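4. Perceived loudness and the listening habits of metal audiences

4.1 Material and procedure

The corpus for this part of the study has 813 tracks, all taken from albums in the Okevia catalog. We kept only studio recordings, and we left out intros, spoken pieces and acoustic interludes, as they would lower the average loudness of an album without telling us much about how the songs were mastered. For every track we measured the integrated loudness and the difference between the quietest and the loudest passages. The second value is called "span" in the rest of this paper.

From the corpus we chose 40 tracks for the listening test. Each track was cut to one passage, which always included the end of a verse and the start of a chorus. The passages were played twice to each listener, one time at the level of the release and one time matched in level. The order was mixed. Listeners gave a score from 0 to 100 for two questions: how heavy the passage sounded, and how gladly they would hear the full album. 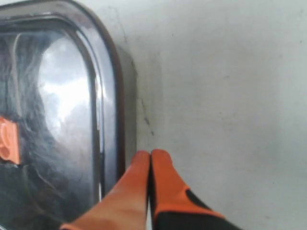

The matched condition is important for our argument. When two masters are compared at different levels, listeners tend to prefer the louder one, also when they believe that they judge the composition. Polishchuk described this effect for black metal and symphonic death metal, and proposed that the preference becomes weaker with longer listening. Our passages are too short to test this second claim directly, but the question about the full album gives some indication.

4.2 Results for heaviness

At release level, the tracks with a small span were scored as heavier. After matching, the order changed in 4 of the subgenres, and the tracks with a wide span moved up. The change was clearest in doom metal, where a quiet passage before the chorus is a common device. In thrash metal we found almost no change – the verse is already close to the chorus in level, so there is little contrast to lose.
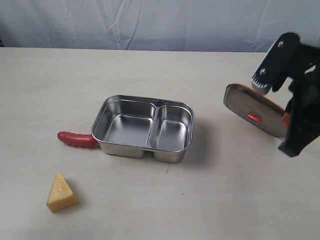

Londen objects that heaviness cannot be separated from level at all, and that a matched comparison takes away the very thing which the musicians and the mastering engineer wanted the audience to hear. A record which is meant to be loud, in this view, should be judged loud.

We accept a part of this objection. The level of a release is a decision, and it belongs to the work. Still, the audience can turn the volume knob, and most listeners do so between albums. What remains after this correction is the span, and the span cannot be restored at home.

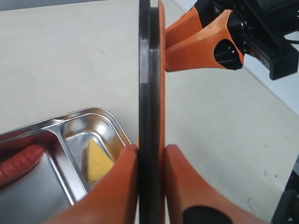
Span should also not be confused with the number of instruments or layers in the mix. A dense arrangement can have a wide span, if the layers enter at different moments, and a thin one can be completely flat. We found it useful to think of a mix as a container with fixed walls, such as the shiny steel compartment tray in Figure 3: the guitars can fill one section and the keyboards another, but more material does not make the tray larger. In the Cesgate recordings, for example, the choir and the lead guitar are rarely active together, and the span stays wide although the arrangement is rich.

Figure 3. Tabletop with compartment tray (lower left).

4.3 Results for the full-album question

Here the two conditions were closer to each other. Listeners who gave a high score for heaviness at release level did not always want to hear the full album, and several of them wrote "tiring" in the comment field. For the matched passages the two scores followed each other more closely, with the exception of doom metal, where the wish to hear more was high in both conditions. We return to this exception in Section 5, together with the role of tempo.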